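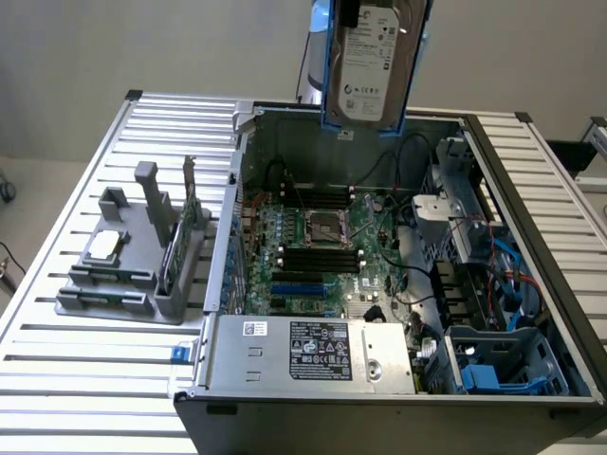 What should be removed first when an old tower is taken apart for parts? The hard drives, and the power cord before them.

I have followed this order since October, when my office retired its remaining towers and offered them to staff. Two came home with me. The guidance below reflects my own practice and that of Desta Tamiru, with whom I share a storage unit and most of my tools.

The tower should be laid on its side with the panel off and the interior facing up. A case with drive carriers makes the first step short: the 3.5-inch drive comes out with its carrier, and the two are kept together until the data has been reviewed. Ours are blue plastic and crack if they are forced.

Expansion cards follow. They are to be held by the bracket or the edges and stored upright, with the gold contacts touching nothing. Memory is next. A board with two banks of four slots will require a note of which slots were filled — a step I omitted on the first machine and regretted.

The processor leaves last. Once the socket is empty, its frame and lever should be closed again, as the pins do not tolerate a dropped screw.

Drives are held for 72 days before they are erased. Dalal Jaber has asked for both power supplies, one rated at 600 watts and the other at 800. The cases remain available to any reader who is able to collect them.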